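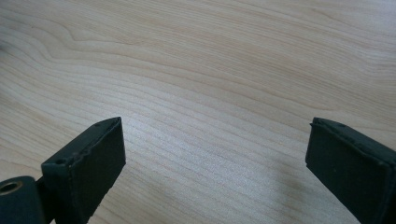 **Wood grain** is the arrangement, direction and visible pattern of the fibres in a piece of timber. The term also covers texture and figure, although wood technologists treat these as separate properties.

## Formation

In temperate species, each growing season adds a layer of earlywood followed by denser, often darker latewood. A board's pattern depends on how the saw meets these layers. Flat sawing gives arches and wavy bands, while quarter sawing gives narrow, near-parallel lines.

## Types

- **Straight** - fibres run parallel to the trunk axis
- **Spiral** - fibres wind around the trunk
- **Interlocked** - spiral direction reverses between successive layers

## Effect on strength

Timber is strongest along the grain. Sloping grain lowers bending strength, and grading rules limit the slope allowed, stated as a ratio such as 1 in 10 or 1 in 15. Shrinkage along the grain is small; across it, movement is greater and varies with the cut.

## See also

- Dendrochronology
- Knot (wood)
- Veneer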